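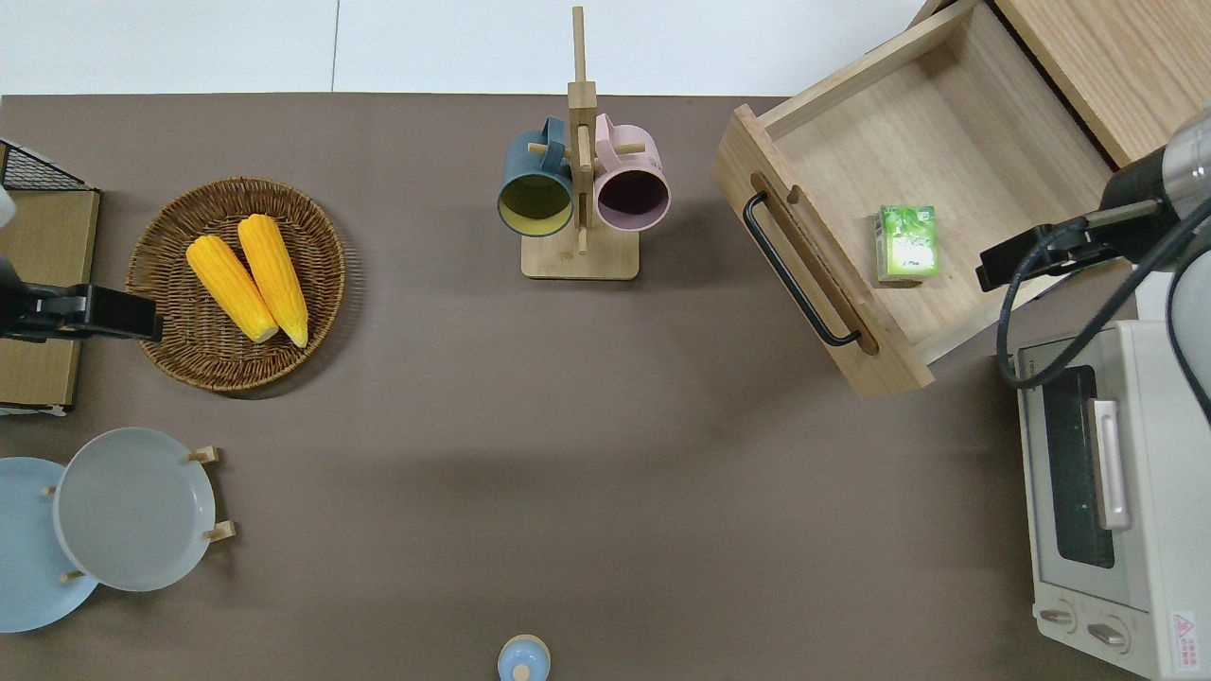
Kitchen end of the house. Mugs on the tree, corn in the tray.

Thread on indoor humidity and solid wood. I have been logging one house since the end of summer and the heating season is now far enough along to say something about it. Mostly notes for people who make or own solid wood furniture in a cold climate.

The basic point first. Wood moisture content follows relative humidity, with a small effect from temperature. It does not follow how humid the room feels, and it does not follow the weather report. Outdoor air at 80 percent in winter holds very little water.

Bring that air inside, heat it to room temperature without adding water, and the relative humidity drops to somewhere in the teens or twenties. Everything you read about winter cracks in tabletops starts there.

Moisture sources in an occupied house push it back up: breathing, cooking, showers, laundry on a rack. Air leakage pushes it down. A leaky old house with two people in it will run drier than a tight one with five, at the same thermostat setting.

Setup: one Prilix logger on an interior wall at chest height, away from the stove and the supply register. One reading an hour. A second Prilix spent a week beside the first before moving to the hallway, so I would know the offset between them. It was under two points and stable, so I subtracted it and moved on.

If you buy only one sensor, check it against a salt slurry before trusting it. Table salt and a little water in a sealed jar settles at 75 percent. Make it a damp paste with undissolved salt showing. Leave the sensor in overnight, out of the sun, and don't let it touch the paste.

That gives you a single point. Most cheap sensors are worse at the dry end, where winter data lives. Magnesium chloride gives about 33 percent and is the more useful check for this purpose. Same procedure, different salt.

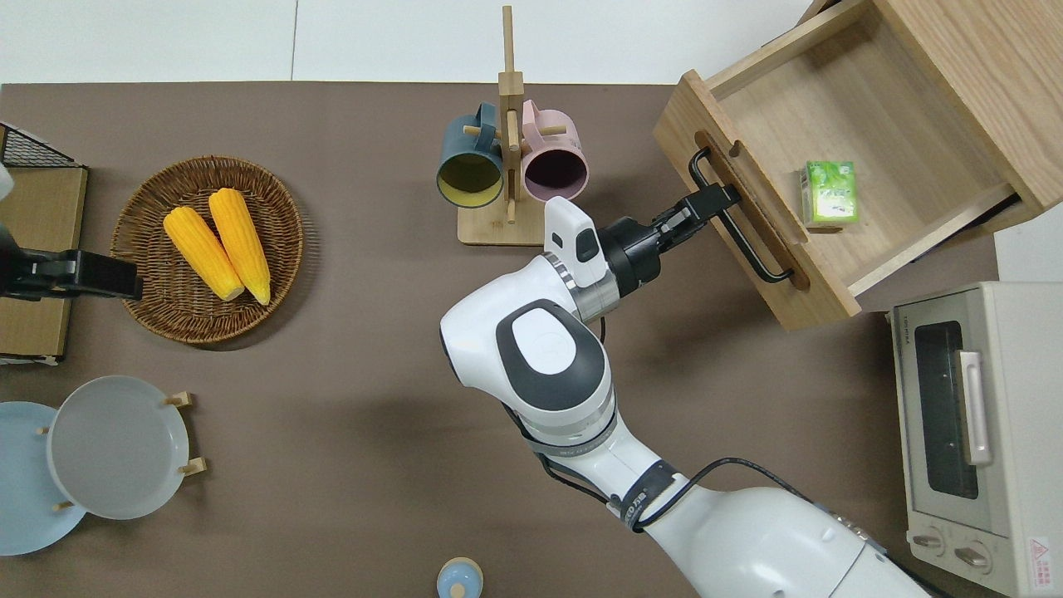 Stukberg, December

The log stands at 2695 readings as of Wednesday night. Of those, 513 are below thirty percent. All of the low ones come after the heat went on, and most of them came in runs of several days during cold snaps.

Averages matter more than the lows. A finished board does not respond to an hour at 25 percent. It responds to two weeks at 25 percent. Plot a running mean over a week or two and ignore the spikes from dishwashing.

Alongside the log I keep a test piece: flat-sawn red oak, no finish, 400 grams at the start. It sits on top of a bookcase on two thin sticks so air reaches both faces. I weigh it on a kitchen scale every weekend and write the number in pencil on a card.

Starting moisture content was 11 percent, from an offcut of the same board dried in the oven until it stopped losing weight. You only need to do that once. After that, the weight of the test piece gives you moisture content by arithmetic.

The arithmetic, since it gets done wrong a lot. Moisture content is water weight divided by dry wood weight, not by total weight. So dry weight is starting weight divided by 1 plus the starting moisture content written as a decimal. Every later reading is compared against that dry weight.

Movement across the grain is close to linear in the range that matters indoors. Flat-sawn stock moves the most, quartersawn something like half as much depending on species. Along the grain you can treat it as zero for furniture.

So a wide flat-sawn top in a house with a big seasonal swing is going to change width by an amount you can see. The construction has to allow for it. Slotted screw holes, buttons in a groove, figure-eight fasteners, all fine. Glue across the full width of a breadboard end is not fine.

Which direction to plan for depends on when you build. Wood assembled in a humid August shop will shrink in winter, so panels need to be wide enough to stay in their grooves. Wood assembled in a dry February shop will swell, so panels need room left at the edges. Write the build month on the underside. It helps later.

Drawers are the same problem with tighter tolerances. The sides are the part that swells in height and binds. A drawer fitted close in winter will stick in July. A drawer fitted close in July will have a visible gap by now. I fit by moisture content and leave the season out of it.

Finish. No finish stops moisture exchange. Film finishes slow it considerably, oil slows it very little. Slowing it helps with short swings and does nothing for a heating season that runs five months. Finish both faces the same way or expect cupping.

Reply from Jörg Weidemann, who has a similar log going in a masonry building: his indoor readings lag mine by several days when the weather turns. Plaster and brick store a lot of water and give it back slowly. My walls are drywall and store less. I would like to see both plotted against the same outdoor dew point.

Question I keep getting: should you run a humidifier. Depends on the windows and the wall assembly. Water you add to the air will condense on the coldest surface it can reach. If that is a window, you wipe it up. If it is the back of the sheathing, you don't see it for years.

I run a Burkero evaporative unit, set at 35 percent, and turn it down when the forecast goes very cold. Evaporative over ultrasonic, for two reasons: it tapers off as the air gets wetter, and it leaves the minerals in the wick and out of the room. The wick needs replacing more often than the manual says with hard water.

The built-in display on the humidifier reads high because it sits in its own output. Control from a sensor across the room if the unit allows it. If it doesn't, work out the difference and set the dial accordingly.

The test piece has lost weight every week since the heat came on, with the losses getting smaller. Two weeks ago it lost almost nothing. I take that as being near equilibrium for the current average. A long cold spell in January would move it again.

Comparison with the standard equilibrium table: my test piece reads slightly wetter than the table predicts for the logged average. Expected, as wood that is losing moisture sits a little above wood that is gaining it at the same humidity. The difference is small enough to ignore for joinery.

Fergal Ní Chonaill asked about pin meters. They are useful for comparing boards in the same stack. Below six or seven percent they are unreliable, and the species correction matters. Pinless meters read through a depth, so put an air gap behind thin stock or you are also measuring the bench.

Also from Fergal: does it matter where in the house the furniture stands. Yes. Against an exterior wall the surface is cooler, so the local relative humidity is higher than at the logger. Over a register it is lower. A cabinet with one end over a register will dry unevenly, and a deflector is cheap.

For anyone starting now: log first, change nothing for a month, then decide. Half the people who write to me with a cracked top have never measured the room. The other half measured it once, in spring.

I export to a Zabala spreadsheet template that does the running mean and the moisture content column. It chokes if the logger writes a blank row after a battery change, so delete those by hand before importing.

Next set of numbers when the heat goes off. The hallway logger needs a battery before then.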